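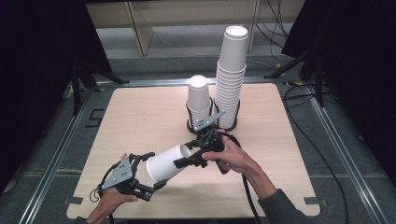

Cup handling at the Burkent cell: both hand-held grippers on one paper cup, wire holders behind.

Burkent Cup Cell – Setup and Maintenance Card

Release date: Sun 25 October

Summary

This card accompanies the Burkent cup handling recordings and covers the setup, routine care and repair of the cell in which they were made. It is intended for staff who operate the cell and for users of the data who need to know the condition of the equipment. The task definition and file layout are kept in the separate Sustum format notes.

Contents of the release

The release holds 2131 recordings. Of these, 1359 were made before the August service and 653 after it. The remainder are calibration runs and should be left out of any training split. The service status is stored with each recording in the field "service_state".

Cell layout

The work surface is a square wood-grain tabletop set in a frame of aluminum extrusion rails. Paper cups are kept in stacks in black wire holders on the table. The operator works with two hand-held grippers, one in each hand.

The frame must be level before any recording. Check the tabletop at each corner with a spirit level and adjust the feet until the reading is the same at all four. Tighten the rail brackets only after leveling. Brackets tightened first will pull the frame out of square, and the error appears later as a slow drift in the recorded table height.

Grippers

Each gripper carries a triangular mounting plate with holes. The plates are matched to their grippers at calibration and must not be exchanged. If a plate has been removed for any reason, repeat the full Guo calibration for that gripper before it goes back into use.

Inspect the finger joints at the start of each day. Open and close the fingers slowly through their full travel and feel for catching. A joint that catches is to be cleaned with a dry brush and tested again. If it still catches, replace the finger set as a pair. Do not oil the joints. Oil reaches the gripping faces and marks the cups.

Paper cups need a light hold. The finger closing stop is set so that a cup placed between the fingers stays in position and keeps its round rim. Reset the stop whenever a finger set is replaced.

Cables

Leave enough slack for the operator to bring the two grippers together over the table – a cable that is too short pulls the wrist toward the floor and changes the motion. Cables on the floor are to be kept clear of the operator's feet.

Known issues

Recording 405 has a gap in the right gripper signal. A worn connector was found and replaced, and the recording was kept for users who wish to test for missing data.

Opening widths recorded before the August service read slightly high on the left gripper. The correction is given in the Fakis tables and is not applied to the released files.

Changes to this card

Repairs are entered in the cell log on the day they are made. This card is revised when a repair affects the recorded values.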